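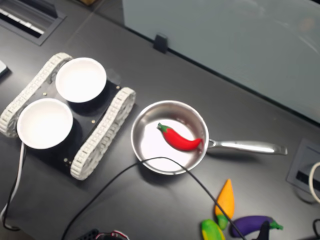

*The tracked base with its two bowls, and the pepper in the pan.*

I promised in March to write more often about the maintenance of our small cell, so this evening I try. Most of the work goes to the arm, but the trouble this time was the tracked base we call Flornden.

The base pulled a little to the left when it carried something in the bowls. I suspected the motor first, and I lost a whole evening on it. The reason was the tension of one tread. I loosened the wheel holder, moved it by a hair, tightened it and drove the base along the edge of the table again. Now it goes straight enough for us. If you have the same kit from Boveck, please check the treads before you open the motor housing.

After this I went back to the arm. The servo of the wrist wants pulses between 500 and 2,535, but I never use the full range. I keep the wrist above 1,000, and at every start I wait 200 milliseconds between one joint and the next, so that they do not all pull current together. The red and white wires I check by hand, with the power off. They rub on the brackets when the arm bends low, and a wire can look good from outside and be broken inside.

Then comes the pan test: each toy vegetable must go into the saucepan, and the arm must not touch the rim. I do the eggplant before the carrot. It is smooth and it slips, so it shows me quickly if the grip is weak.

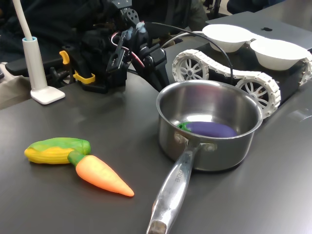
Tzanetos wrote to me that waiting between the joints only hides a weak supply, and that I should measure the voltage at the last servo while the arm lifts. I think this is fair. My meter is still in Pilville, so the measuring must wait until I go there again.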